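Sorting Small Things: notes for week 2 of Home Organising, Evening Group
Tutor: Sille Gunnlaugsson, Wandura Adult Learning, 22/03/2024

Right, welcome back, and thank you to everyone who brought in a drawer's worth of bits last time. 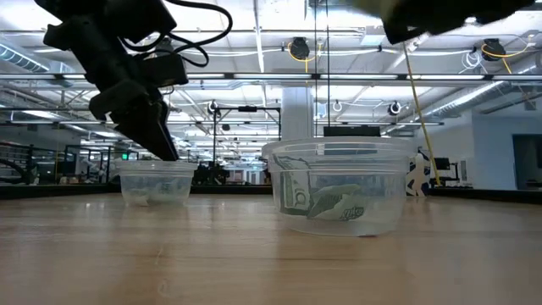 I promised I'd write up what I said about tubs, as half of you were still unpacking when I got going and the other half were laughing at Grímur's collection of dead batteries (take them to the shop, Grímur, please!). So these are my notes, tidied up a bit, with the homework at the end.

Why I go on about clear tubs

When I started doing this for other people I bought lovely things. Woven boxes, painted tins, a set of little drawers with brass handles that cost me far too much. They looked gorgeous and I couldn't find a thing. You lift the lid, you have a poke about, you put the lid back, and then ten minutes later you're doing it all over again with the same tin. A see-through tub saves you the poking. Round or square, tall or short, I don't much mind, as long as you can tell from standing height what sort of thing is in it.

Frosted ones are a halfway house. You get a hint of the contents, a pale shape or a bit of colour, and for some things a hint is plenty. Cotton wool, say, or string. For anything with words on it (receipts, stamps, seed packets) go properly clear or you'll be tipping it out every time.

Mikkel asked whether old food pots will do. Yes! Wash them well, leave them to dry overnight with the lids off, and check they don't smell. Mine still did after the curry and I had to own up to it. If a pot wobbles on the table when it's empty, don't keep it for sorting, you'll only knock it over.

Two tubs, one table

This is the bit we practised. You want a small tub and a bigger one, and a clear table. Small one towards the back, bigger one nearer you, or the other way about if you're happier. The small tub is for keeping. The bigger one is for what I call pocket paper, and you'd be amazed how much of it there is.

Pocket paper is everything that comes out of a coat or a bag when you get in. Sweet wrappers, bus tickets, a shopping list, a crumpled note you'd forgotten you had. Money and rubbish travel together, that's the trouble with it. A banknote scrunched up beside a wrapper looks like one more scrap until you flatten it out, and I have very nearly binned more than one that way. So the whole lot goes in the tub when you come through the door, and you go through it once a week, sitting down, with a cup of tea.

How to go through it:

Tip it all out on the table. Don't pick things out of the tub one at a time, you'll miss whatever's pressed up against the side.
Flatten everything with the palm of your hand.
Money goes straight in your purse or wallet. Not in a pile, in the purse.
Anything with a date on it that you might need (tickets, returns slips) goes in the small tub.
Wrappers in the bin.
Lists get one look, then the bin too.
Tub goes back by the door, empty.

Heiðrún wanted to know about coins. I keep mine separate, as they scratch the plastic and they're heavy, and a jam jar does the job nicely. She also made the very fair point that her teenagers will help themselves to the jar. I haven't got an answer to that one, sorry.

A word about the table

Please use a bare one if you possibly can. I know a cloth feels kinder to the wood, but little things slide under the folds and you end up shaking it out over the floor. A smooth top shows you everything. If yours is polished and the light bounces off it, move the lamp to one side, or sit so the window is on your left. Yasuo does his on a tea tray, which I thought was very clever, and then he can carry the whole business off when it's time to eat.

How many tubs do you need?

Fewer than you think. I once helped clear a flat in Dranville with 269 containers in it, most of them empty and stacked inside each other, and the poor woman still couldn't lay hands on a pair of scissors. We kept 11. She rang me in July to say she'd given away another few, and that the scissors lived in a tub of their own now.

If you must buy, buy one and live with it for a week before you go back for its friends. Check that the rim is wide enough for your whole hand. Narrow pots are a misery to empty, and you'll stop using them.

Labels: only on things you can't see into. If you've got a clear tub of rubber bands you don't need a label saying rubber bands (although Mikkel is going to do it anyway, I could tell from his face).

For next time

Set up your two tubs at home, one small and one bigger, and put the bigger one wherever you drop your keys. Let it fill up all week. Don't sort it! Bring it along as it is and we'll do it together on the long tables. Take any large notes out first if you'd be happier, and anything with your bank details on it.

Bring a carrier bag for the rubbish as well. We're in the upstairs room again, kettle on from half past six, and Heiðrún is bringing the biscuits.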